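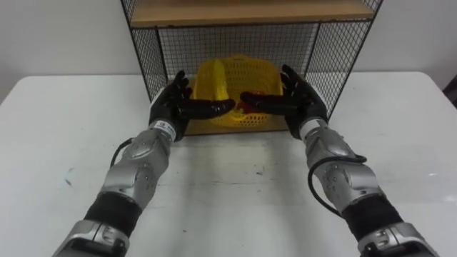
Department of Product Design, Storage Project Group 12

Our project looked at small shelf units for a shared kitchen. The one we chose has black wire mesh on the back and sides and a light wooden board on top. We kept a yellow perforated basket in the lower part for small items.

Toshiko Iwasaki measured the clearance and Hugo Millet wrote up the results. The basket takes 900 grams before the base bends. A ridge or divider made sorting easier, but it used up space we needed for jars.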